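SPEAKER NOTES – "The T-Shirt Is Not Your Friend"
Drarnora Home Skills Evening, Thu 8 February
Slot: 11 minutes plus questions. Keep water nearby. Do not fold anything live until the projector is behaving.

OPENING

Wait for the coats to go on the chairs. Half of them will slide off. Use it.

Ask for a show of hands: who folds their T-shirts? Then ask who folds them the way they would if their mother were watching. Pause while the hands come down.

Say: I did laundry for 4 years at Raudsepp, a guesthouse with a great many towels and one working dryer. A towel is a rectangle. It wants to be a smaller rectangle and it will help you get there. A T-shirt is a tube with two smaller tubes sewn to it and a hole for your head, and it has no ambitions at all.

(If they laugh, carry on. If they don't, carry on faster.)

PART ONE – FIND AN EDGE

Before any folding there has to be a straight line somewhere. Hem or side, I don't care which. Take it at two points, well apart, and pull until it stops sulking. Everything else on the shirt can stay a mess for now. 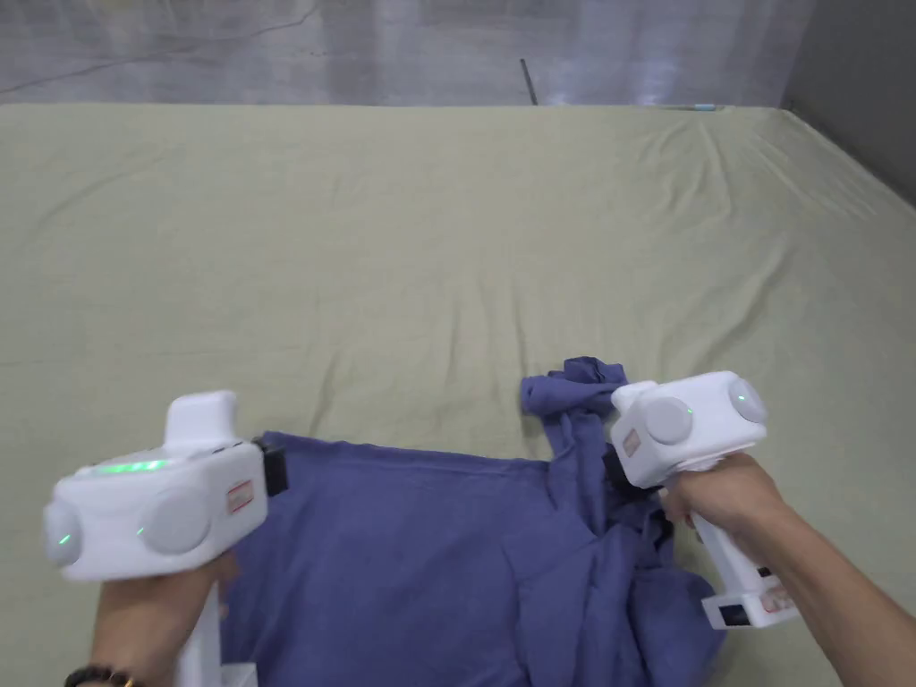 One straight edge. The rest can wait its turn.

Point out that the lump at the upper right is perfectly normal. People see a lump and let go of the good edge to go deal with it, and then they have two problems and no edge. Hold the edge. The lump is going nowhere.

Aside on surfaces: big is good. Bed, table, whatever you own. The folding board I bought from Braltix was a bit wider than a cereal box and now lives behind the fridge.

PART TWO – THE COLLAR

The collar is the only part of a T-shirt with any structure, so when you've lost track of the thing completely, go looking for it. Pinch it, lift a little, and let the shoulders declare themselves.
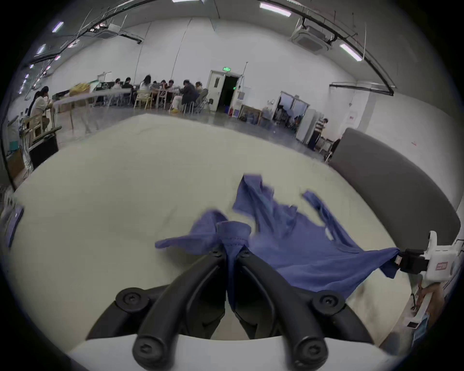
Once you know where the collar is, you know where the sleeves ought to be, and you can begin the long process of persuading them. Left sleeves are worse. I have no evidence for this and will defend it in questions.

Slow down here. Last time I rushed this bit and a man in the second row asked whether it also applied to polo shirts. It does. Polo collars are stiffer and more smug, but the principle holds.

PART THREE – THE LIFT

Sooner or later you'll have a shirt so twisted that no amount of patting will do it any good. Pick it up. Get hold of both ends and stretch it between them, clear of the table, and look at which way the twist runs. Then turn one end against it.
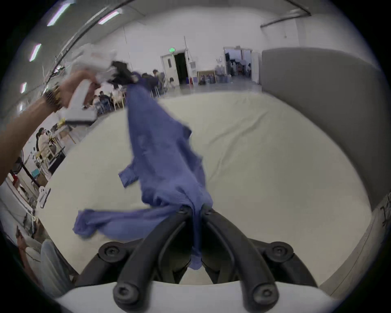 Held at both ends, still twisted, one sleeve off on business of its own.

Demonstrate with the blue one from the bag. NOT the gray one, the gray one has a hole.

Shaking: somebody always asks. One snap, downward, and away from your coffee. Arkavow, the laundromat by my old apartment, had a sign that said NO SNAPPING OF LINENS and I still think about what must have led to it.

PART FOUR – STARTING OVER

This is the section people remember, mainly because it gives them permission. If the fold has gone wrong by the second step, don't rescue it. Bunch the shirt up, push it to one side, smooth whatever you're working on with the flat of your hand and go again.

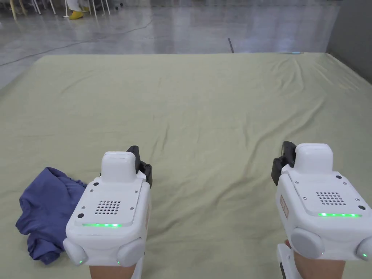

The heap. We have all been the heap.

Long shallow wrinkles in the sheet underneath are fine. Thick ridges are not, as the shirt will copy them faithfully and you'll iron them in February and blame the iron.

Mention the stack at home: 127 T-shirts in the house at last count, and I wear nine. The other shirts are for practice, or for painting, or are from a fun run I didn't run.

QUESTIONS – LIKELY ONES

Rolling or folding? Rolling for suitcases. For drawers, fold. Don't get drawn in, this ate the whole session last time.

Fitted sheets? No. Wrong talk. Point at the door in a friendly way.

Do you hang any of them? Yes, the good one.

Handouts are on the table by the exit. Take the leftover ones home again, I printed 200.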